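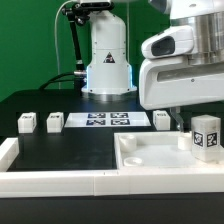 Cisix put out the spring update for Ristel a few days ago and I've now played enough of it to write something down. I'm on mobile, level 351, no paid pass.

The main addition is the Gundville event. You walk to marked spots on the map, collect lanterns and trade them at the gate for creatures that don't normally show up in the wild. Each trade costs 300 lanterns. A normal spot gives you three or four, and the big ones by the water give 90 but only open once a day. I got my first trade on the second evening, after a long walk to the station and back.

The creature you want is Iwasaki, the gray heron with the paper hat. It has a decent water attack and it's the only one so far that can use Low Tide. The other two are fine for filling the album.

Raids are better than they were. The lobby timer is shorter and you can leave without losing your ticket. My game still froze twice on the reward screen — both times the items were there after a restart.

I don't like the new bag limit. It tops out at 3,000 and berries now count toward it, so I spent most of a lunch break throwing things away. Chiharu Sasaki has a good list on her blog of what's safe to delete. I followed it except for the blue berries, which I still use in raids.

The event stays up until June. Unused lanterns disappear when it closes, so trade them before then. My friend code is in the sidebar if anyone needs gifts.

Posted 05/01/2022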